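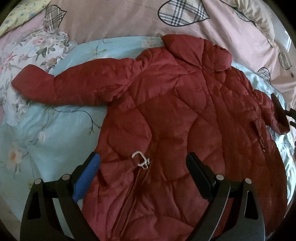

Clothes should be sold with spare parts

The zip on my winter coat failed in its second year. The teeth were fine and the tape was fine. The slider had worn so that it no longer pressed the two sides together, and the coat came open from the bottom as I walked. A new slider is a piece of metal smaller than a thumbnail. I wrote to the maker, Farnov, to ask for one and was told they did not supply parts, but that I could have 14 per cent off a new coat.

I didn't want a new coat. I wanted the one I had to close.

I think any company that sells outdoor clothing should have to sell the parts that hold it shut. By that I mean sliders, pulls, poppers, buttons, cord ends and drawcord. They should be listed by the name of the garment, priced, and kept available for ten years after the garment is last made. We expect as much of a boiler or a bicycle. I can buy a brake pad for a bike older than my children, and the man in the shop will find it by looking at the wheel.

The usual objection is cost. Stocking small parts takes space and staff, and the price of clothes would go up. I accept that it would, a little. A slider costs a factory pence. The expensive part is the system behind it, which means somebody has to write down which slider went on which coat and keep the record. Most firms must have that record already, or they could not have ordered the sliders in the first place. What they lack is a page on the website and a drawer.

A second objection is that few people would bother. This may be true at present. People have got out of the way of mending because it has been made awkward, and a habit that has been made awkward for 30 years will not come back in a month. I asked on our street's message group whether anyone had a coat they had stopped wearing for want of a small repair. Several did. One neighbour had two. All of them had meant to do something about it.

There are people who can do the work. The repair counter at Bastos, in the covered market, replaced my slider in the end, from a tin of odd ones. It doesn't match. It is a slightly wider shape than the original and catches on the flap if I pull too fast. The woman there said zips were most of her winter trade and that she spent more time hunting for a part to fit than fitting it. If she could order by model, she could charge less and turn away fewer people. She turned down a coat while I was standing there, a good one, for a broken popper with a fitting she had no tool for.

That leads to a smaller complaint. Why are there so many sizes and shapes of popper? I can see the reason for a heavy zip on a heavy coat and a light one on a light coat. I can't see what the wearer gains from a fastening that only one maker's press will set. A handful of common sizes would cover nearly everything. Wullia, who make work jackets, use the same popper across their whole range and put two spares in a bag in the pocket. Their jackets are not cheap, but the spares can't be the reason.

I would go further with the zip. Two-way zips and long coat zips fail more often than anything else on a coat, in my experience, and replacing a whole zip in a padded coat is a real job. The lining has to be opened and the filling kept out of the way. I was quoted more for that than some coats cost. Makers could sew the zip to a separate strip so that it could be unpicked without touching the padding. Tisura used to do this on their longer styles and have stopped. I have one of the old ones, and the zip has been changed twice.

Repair discounts and take-back schemes are well meant, but they mostly hand the garment back to the company, often in exchange for money off another. I would sooner keep mine. A coat that cost 227 pounds should not depend on a part nobody will sell me. Until the rules change, I ask before buying whether spare sliders are available, and I ask by email so that there is an answer in writing. So far one shop has said yes.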